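Marzo, cuaderno de Grirness, tarea «cables», por la tarde

Sigo con las demostraciones teleoperadas en simulación. Escena cargada, brazos en su sitio, operador (yo) con menos fe que ayer.

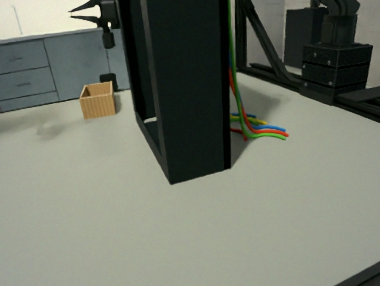 Según Lashari, grabar demostraciones con prisa es enseñarle al robot a tener prisa, y luego nos quejamos de que la política da tirones. Que prefieren 13 episodios limpios a 70 de los míos. Tomo nota, con el orgullo algo abollado.

Balance de la sesión:

- Grabados: 30 episodios.
- Descartados: 13. Casi todos por lo mismo, cierro la pinza antes de tiempo y me llevo aire. Muy buen aire, eso sí.
- En 2 el brazo acabó enganchado con la estructura y tuve que reiniciar la escena.

El mando de Daltel sigue con esa deriva en la muñeca. Si lo suelto para rascarme la nariz, el brazo gira solo, y el giro queda grabado como si fuera intención. He puesto un pedal de pausa. Funciona cuando me acuerdo de pisarlo.

Los cables simulados se portan peor que los de verdad: al rozarlos de lado vibran, y el azul se cuela por dentro del verde sin pedir permiso. Subir los pasos de contacto ayuda, pero la teleoperación se vuelve pastosa. Lo dejo como estaba.

Pendiente:

- [ ] Recortar los tiempos muertos del principio (me paso media vida apuntando).
- [ ] Variar la posición de la caja de madera entre episodios.
- [ ] Pasar el lote a Cumel para entrenar, sin los 13 malos. La última vez se fueron dentro.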